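Zamani Hands Laundry Folding Over to Machines at Bustirstead

BUSTIRSTEAD, 3 October 2024 – Zamani, which runs a laundry and home linen service, will start using two folding robots from Fimeck at its Bustirstead site in December. The machines run on Zoslow, Fimeck's control software.

Staff at the site now fold up to 2000 garments a shift by hand. The robots will take the plain items first, mainly T-shirts, sweaters and jeans. Delicate pieces and repairs stay with the staff.

No jobs will be cut. Folding shifts will be shorter, and 576 hours of paid training have been set aside for people who want to move to machine setup, checking or customer visits.

"Folding all day is hard on the wrists and shoulders," said Ghazal Taheri, site manager at Zamani. "People asked for less of it, and they had a say in which jobs went first."

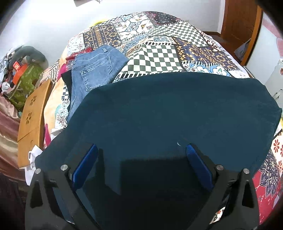 Home visit staff will keep sorting and folding on site at customers' houses. Their work helps Fimeck teach the robots how soft clothes behave when they are picked up and turned.

Zamani will review the change after the first 1000 hours of running time and share the results with staff before it orders more machines.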